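Thaweesak Table Linen Sizes
Version 3, data card
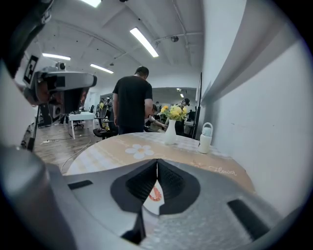

Round table with a beige and tan cloth.

Summary

A table of 734 tablecloths and the tables they were bought for, with the measured size of each before its first wash and after its fifth. It was put together to answer a dull question: how much bigger than the table should a cloth be if you want the same drop a year later?

Maintainer: Wakana Ebihara
Last updated: 2/23/22

What is in the files

cloths.csv — one row per cloth. Columns are cloth_id, shape, fibre, weave, width_new, length_new, width_w5, length_w5, hem_mm and notes. Round cloths have the diameter in both width and length.

tables.csv — one row per table. Columns are table_id, shape, width, length, height and seats. Extending tables have two rows, with the suffix a for closed and b for open.

pairs.csv — links cloth_id to table_id. A cloth may appear more than once.

All lengths are in centimetres except hem_mm. Empty cells mean not measured. A zero in hem_mm is a real value and means a raw or pinked edge.

Where the data came from

Most rows come from the stock books of Dukedero, a linen hire shop that kept sizes for every cloth it sent out. The rest were sent in by households using a paper form. The form asked for two measurements in each direction, and the file holds the mean of the two. Where they differed by more than 3 cm the row was sent back and left out until corrected.

The Fedura rows (prefix F) were added in January. They are mostly cotton and linen mixes, and 68 of them have no fifth-wash size yet.

Washing

Cloths were washed at 40 degrees, line dried and pressed before measuring. Hire cloths went through a commercial machine and household ones did not. The notes column says "hire" where this applies. Please don't pool the two groups without checking, as linen in particular shrinks more in the hire rows.

Known problems

Oval tables are thin on the ground, only 34 in all.

Height was measured to the floor, carpet included.

Fibre is taken from the label. Where the label was missing we wrote "unknown" — earlier versions guessed, and those guesses have been removed.

Cloths longer than 300 cm were measured folded in half and doubled, so expect a little more error there.

Colour is not recorded. It was on the first form but people's answers could not be compared.

Changes

v3: Fedura rows added, hem_mm changed from text to number.
v2: extending tables split into two rows.
v1: first release, under the working name Voltosa. Old scripts that look for voltosa.csv should be pointed at cloths.csv.

Use

Free to use and share with credit. Corrections are welcome if they come with the cloth_id and both measurements.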